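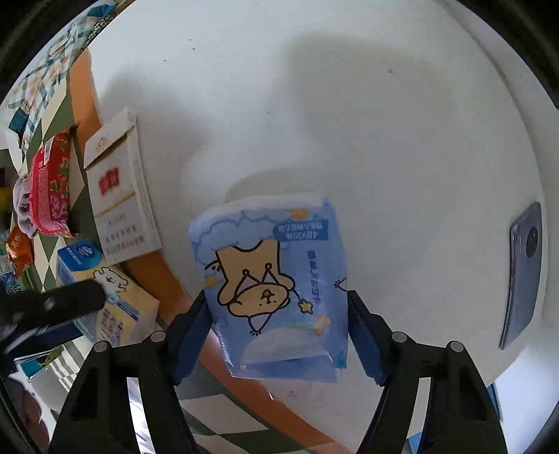

软包装抓取数据的夹爪宽度标定与片段筛选

本文说明用手持夹爪采集软包装物体(小包纸巾、袋装零食等)抓取片段后,如何得到可用于模仿学习的夹爪宽度信号,并剔除不合格片段。方法沿用 Govindasamy 与 Đorđević 在 Drovico 项目中的做法,处理脚本为 Prinidik 工具包。默认读者已完成相机内参标定和时间同步。

一、问题

刚性物体被夹住后,指垫间距基本不变,宽度曲线上有明显平台,闭合时刻容易判定。软包装没有这个平台:薄膜先起皱,内容物再受压,宽度持续缓慢下降。若直接用宽度阈值切分“接近”与“夹持”两段,切点会随操作者用力大小漂移,策略学到的闭合指令偏早或偏晚。

二、准备

1. 手持夹爪一把,左右指垫颜色与连杆有可分辨的差异。深蓝指垫配黑色连杆可以使用,但弱光下需提高曝光。
2. 标定块四件,厚度从薄到厚,硬质,表面哑光。
3. 软包装物体若干。同一品类至少准备两种图案,避免模型把印刷图案当作抓取线索。
4. 桌面背景不少于两种,浅色光面与花纹布面各一。光面上的软阴影容易被误分割为物体边缘,应当包含在训练数据内。

三、宽度标定

1. 夹爪完全张开,静置,录制一小段作为上限。
2. 依次夹住各标定块,每块重复三次,中间完全松开。
3. 在鱼眼图像中提取左右指垫的内侧边缘。先去畸变,再取边缘中点,计算像素间距。
4. 以像素间距为自变量、标定块厚度为因变量做二次拟合。连杆机构的指垫在闭合过程中会沿工具轴向略有位移,线性拟合在小开度区间残差偏大。
5. 拟合完成后夹住最薄的标定块复测。偏差超过一个指垫压缩量时,检查连杆销轴间隙,不要靠增加拟合阶数处理。

四、接触时刻判定

软包装使用宽度的一阶导数,不使用宽度本身。

1. 对宽度序列做中值滤波,窗口 35 毫秒。
2. 求导,找到闭合速度峰值。
3. 从峰值向后搜索,取速度首次降到峰值 18% 以下的时刻,记为接触时刻 t_c。
4. 从 t_c 再向后推 900 毫秒,作为夹持稳定段的起点。此后若宽度仍单调下降,标记为“持续挤压”,单独存放。

18% 这一比例在纸巾类物体上调得,用于袋装零食时需重新取值。充气袋的回弹会使速度曲线出现第二个峰,此时取第二个峰作为搜索起点。

五、片段筛选

满足下列任一条件的片段剔除:
- 任一指垫在稳定段内被遮挡;
- 另一把夹爪进入画面并与目标接触(双手任务除外);
- 去畸变后目标主体落在有效区域之外;
- 反光薄膜导致指垫边缘提取连续失败。

另一把夹爪仅出现在画面边缘、未接触目标的,保留。目标倒置或侧放的,同样保留,并在标签中写明姿态。早期版本曾把倒置物体当作标注错误删除,结果策略对倒放包装的成功率明显下降,九月之后的版本已改回。

六、结果

在 Jukitcombe 测试集上,改用导数判定后,接触时刻与人工标注的偏差缩小,改善主要来自软包装类别,硬盒类基本持平。闭合过早的失败减少,夹持过紧的失败没有明显变化。后者与宽度信号不含力信息有关,单靠本文方法无法解决。

七、常见问题

曲线整体偏移:多为换过指垫后没有重新标定。同型号指垫之间也存在厚度差异,更换后须重做第三节。

t_c 偏晚:操作者闭合动作分两段完成,峰值落在第一段。采集时要求一次闭合到位,已有数据可按第二段峰值重算。

稳定段抖动:先看时间戳是否丢帧,再看滤波窗口。

脚本参数说明见 Prinidik 的配置文件注释,由 Rok Đorđević 维护;标定块图纸向 Faizal Govindasamy 索取。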